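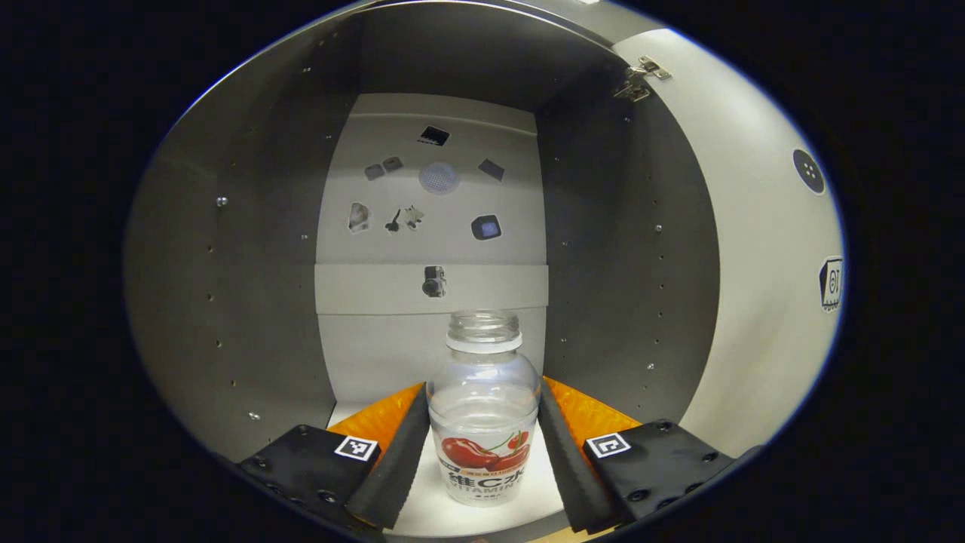
Figure 1. A clear bottle with a wraparound label: cherries, large characters and the word VITAMIN.

What the Label Says First: How Shoppers Read Drink Packaging in a Second Language
Term project report, Introduction to Consumer Studies
Humaira Warraich and Shirley Bainbridge

Where the idea came from

Both of us grew up in homes where the kitchen shelves held groceries in more than one language, and both of us remember being sent to the store as kids with a list we could only half read. You learn to shop by color and by pictures. Humaira's grandmother used to ask for "the one with the green lid," and everyone in the family knew exactly what she meant, until the company changed the lid and we had a week of very odd soup. When our instructor asked for a project on everyday decisions, we kept coming back to those trips, and to the question of what people look at when the words on a package are no help to them.

What we did

We worked with Minhas, a family-run grocery a short bus ride from campus that carries drinks and snacks from a dozen or so countries. The owners were very kind to us and let us set up a folding table near the entrance in November, mostly in the late afternoon, when people stop in on the way home. Over the project we collected 373 short surveys. Each person looked at a set of printed cards showing drink labels in a language they told us they didn't read, and then answered three questions: what flavor do you think this is, how sure are you, and what made you say so?

We also kept a tally of which part of the card people mentioned first. Since many people mentioned several things, we ended up with 2,628 separate remarks to sort, which took a good deal longer than the surveys themselves and used up most of our Friday evenings (and a lot of Shirley's colored pencils).

Two of the label designs were made up by us for the study. We called them Geltora and Saltier. Geltora had a large picture of a pear and no English at all. Saltier had one English word, printed small, and no fruit. We wanted to see whether a single familiar word could do as much work as a picture.

What we found

Pictures won, and by more than we expected. Of the people we surveyed, 186 named a picture of fruit as the very first thing they noticed. Color came next, then the shape of the bottle. Only 59 people began with a word, even on the cards where there was a word they could read.

The confidence answers were the part we enjoyed most. People who guessed from a picture were nearly always "very sure," including the ones who were wrong. One gentleman was so certain that our pear was an avocado that he asked where in the store he could buy it, and we had to explain, a little embarrassed, that Geltora did not exist and that Humaira had drawn it.

Saltier gave people a harder time. Some took the word as a brand, some took it as a warning, and a good many thought it was a sports drink. Older shoppers tended to turn the card over looking for an ingredients list, which we hadn't printed. We should have, and we would if we did this again.

Problems we ran into

Our sample came from one store, and people who shop at Minhas are probably more used to unfamiliar labels than most. We also changed the wording of the second question after the first afternoon — "how sure are you" had been "are you sure," and everybody just said yes. We left those early answers out of the confidence results but kept them in the rest.

Printed cards are flat, too. A real bottle can be picked up, turned around and held to the light, and several people told us they would normally do just that. A follow-up could put real bottles on the table and let people handle them.

Thanks

We are grateful to everyone at Minhas, to the Grukunach reading room for lending us the table and two chairs, and to all the shoppers who stopped with heavy bags in their hands to talk with us about juice. The survey form and the full tally sheets are in the appendix.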